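Monday, open day at Raltell 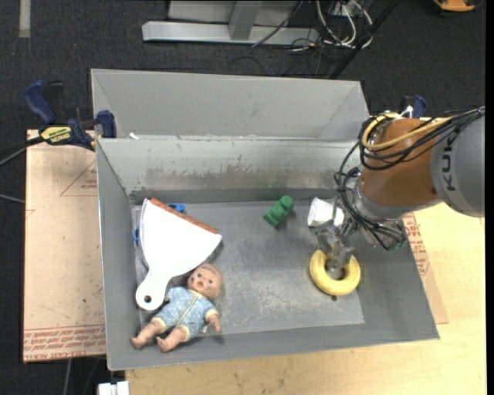
Got home with sore feet and a tote bag full of brochures I will never read, but I'm so glad I went! I only signed up because the Kotberg bus stops right outside, and I figured I'd look around for half an hour and go get lunch. I stayed until they started stacking the chairs.

The picking demo was my favorite by a mile. I'd pictured car doors and sparks flying, and there was a baby doll lying in a big metal bin next to a dustpan. The arm had its gripper down on a fat yellow ring, and I was leaning in like it was the last minute of a ball game. A little green toy was in there too, over by a white cube kind of thing. The whole bin was held to the table with blue clamps, the same sort I have in my garage (mine are rustier).

The woman running it said they'd done 234 tries since the morning and 89 of them were misses, and she seemed perfectly cheerful about that. I asked why toys and she said try picking up a dustpan with two fingers and your eyes half shut. Fair enough! I did try it with the one under my sink when I got home. It's harder than you'd think, it keeps wanting to swing around on you.

A boy behind me kept asking if the baby was next. Every time the arm moved, "is it the baby now?" I never found out, the line was moving and they only let us stand there so long.

Next door was the Plenanus talk, 35 minutes on warehouse software in a room with no air. I wrote down "ask about returns" and have no idea what I meant. The coffee was decent and the lemon bars were gone by the time I got there.

They're doing another one in June with a tour of the back workshop, only 30 spots, so I put my name down before I left. Need to remember to trade shifts for it. And wear the other shoes.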